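Loltden 格纹绒面枕套
面料与护理说明

供应商:Tradidwood 家纺
系列:Loltden
适用:卧室、客房、儿童房
资料更新:2021年1月6日

产品概述

Loltden 系列为双色小方格床品,底色为白,格线为浅暖色。本页说明枕套的规格、面料、换洗步骤及收纳方法。同系列被套与床单另见各自页面,色号通用,可混合搭配。花型由 Mariann Hajdu 绘制,Flakside 工厂裁剪缝制。

规格

开口方式:信封式,内折边
面料:聚酯短绒,单面起绒
缝制:四周包缝,针距 3 毫米
内折边深度:12 厘米
包装:单只装或对装
整箱数量:25 只

面料特性

短绒面的绒毛方向自开口端指向封口端。顺毛与逆毛方向的反光不同,同一只枕套在不同角度下会呈现深浅差异,属正常现象。格纹为印花工艺,经纬向对格允差 3 毫米。折叠处格线重叠,颜色显深,展平后恢复。

绒面枕套与平纹格子衣物可以放在同一张床上整理,但不建议同桶洗涤。平纹织物表面光滑,容易吸附绒面脱落的短纤维,深色衣物尤为明显。衬衫类应单独分出,领口朝上,扣好首粒纽扣后再折叠。 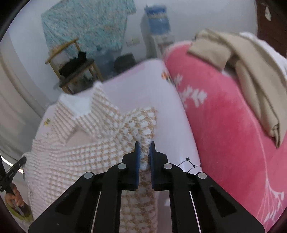
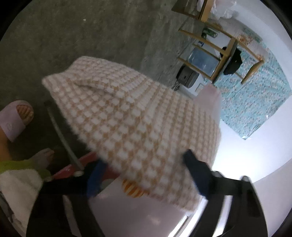

图1:米白格衬衫;图2:橙白格绒面枕头

换洗步骤

一、将枕芯自开口端抽出,枕套翻面,抖去绒屑。
二、装入细网洗衣袋。每袋不超过两只,袋口拉链拉至尽头。
三、水温不高于 25 摄氏度,选用轻柔程序,脱水转速 500 转/分。
四、使用中性洗涤剂。不可使用含氯漂白剂,不可使用柔顺剂,后者会使短绒倒伏。
五、取出后沿接缝方向拉直,平铺或挂杆晾干,避免阳光直射。
六、完全干燥后用软毛刷顺毛刷一遍。

首次洗涤会有少量浮毛,洗后应清理洗衣机滤网。绒面不可熨烫。内折边如有皱褶,可翻至反面,垫布低温压平。

套装枕芯

枕套保持反面朝外,双手伸入抓住封口端两角,隔着布料捏住枕芯短边,再将枕套翻出。枕芯四角须与枕套四角对齐,否则接缝处会出现起皱。最后将内折边翻下,盖住枕芯端部。枕芯略大于枕套时,上缘会有轻微皱褶,不影响使用。

收纳

换季存放前应确认枕套干透。沿长边对折一次,再三折,绒面朝内。不建议使用真空压缩袋,长时间受压会在绒面上留下折痕。已有压痕的,可挂在有蒸汽的浴室内 12 小时,随后顺毛刷平。

与毛绒毯同柜存放时,毯子放下层,枕套放上层。带印花的浅色床单单独隔开,以防深色绒屑沾附。

常见问题

掉毛:前三次洗涤内属正常范围。持续掉毛的,检查是否使用了高温程序。

格线歪斜:多因晾晒时单侧受力。重新喷湿后沿对角方向轻拉,平铺晾干。

静电:冬季室内干燥时较明显,可适当提高室内湿度。

配件与订购

替换枕芯由 Pintér 供应,分软、中两种硬度,不随枕套附送。整箱订购以 25 只为单位,不接受混色拆箱。定制花型的起订量为 500 只,打样周期 12 个工作日,样品需书面确认后投产。七月工厂检修期间暂停打样,库存现货照常发出。

退换说明

未拆封产品可退换。已洗涤产品仅受理接缝开裂及印花缺损两类问题,申请时须附洗标及箱号照片。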